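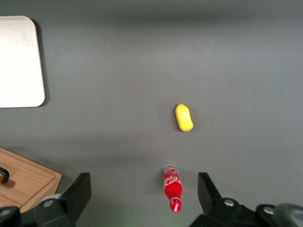 Patricio Robles has sung bass with the Rastel choir for 15 years, and he still gets goosebumps on Thursday nights. "You walk in tired, you open your mouth, and there's this huge warm chord all around you!"

He can't read music. He learns by ear, humming his part on the bus to Otier. 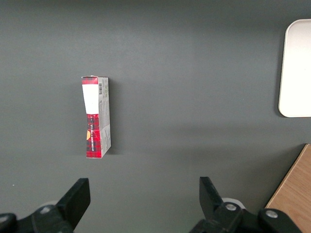 *A narrow box with a red-and-black plaid front.*

The low notes took patience. "I was stuck for 2 winters," he says, laughing. "Then one night I stopped pushing, and down it went." 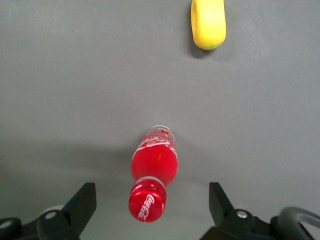 *A Coca-Cola bottle on a gray tabletop.*

Next up is a folk song in 4 parts. "Come sing it with us!"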